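Trevaskis Robotics Club: Project Diary
August, entry 68

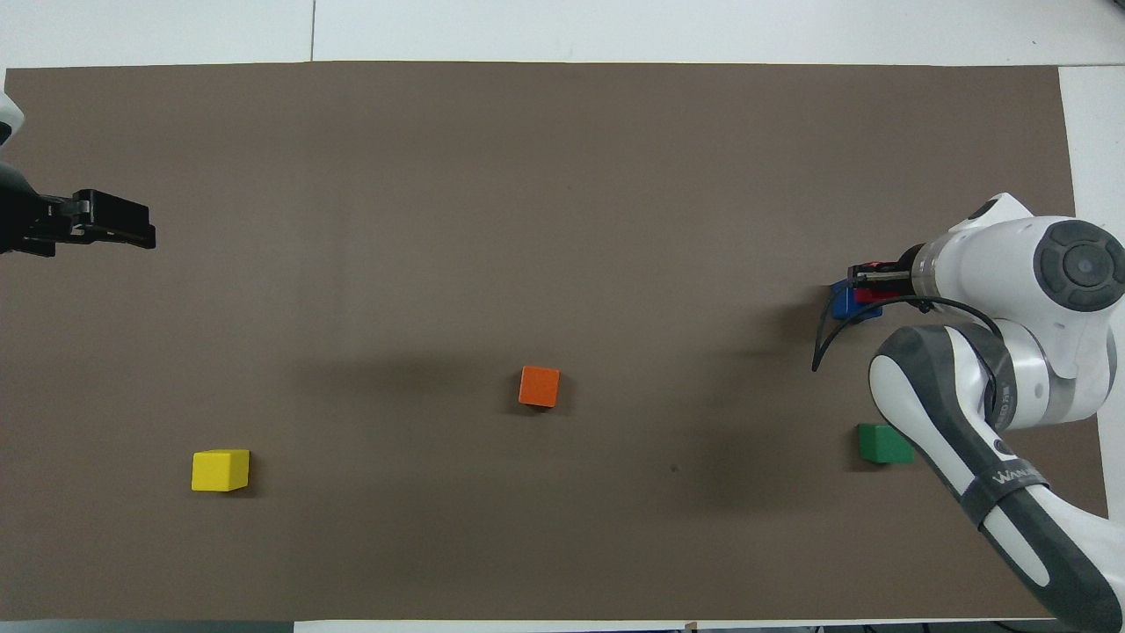 Work at the Two-Arm Bench

The session opened at 3:30 p.m. with the sorting exercise set out in the club handbook. The brown sheet was laid over the white table before the cubes were put out, as agreed at the last review, and the yellow and orange cubes were given open space on the left and in the middle of the sheet. The right arm was assigned the first picks. The left arm remained under the control of the second team, whose turn followed.

Members are reminded that the blue cube and the red block are to be treated as separate picks. The practice log now has a column for cases where the fingers close near both, and it should be filled in before the next attempt is started.

Program Changes

Musyoka Owino presented the new version of Molto, the student program that plans the order of picks. The earlier version chose the nearest cube every time. The new one also checks whether the other arm will need to pass over the same part of the sheet. The change took 78 lines, and the members asked that comments be added to the longer functions before it is merged.

The Destoler team reported that its gripper test is behind schedule. Its members have asked for 2 further sessions and these were granted. The Ika team did not report.

Records

The practice log stands at 557 attempts for the term. Entries made by hand in the green notebook have been copied over, except for one page on which the start times could not be read. The page will be kept with the notebook.

Next Session

The second team will begin with the left arm and the yellow cube. Laptops should be charged before arrival, as the wall outlets nearest the bench are reserved for the arms. The revised Molto code is to be loaded by 3:15 p.m.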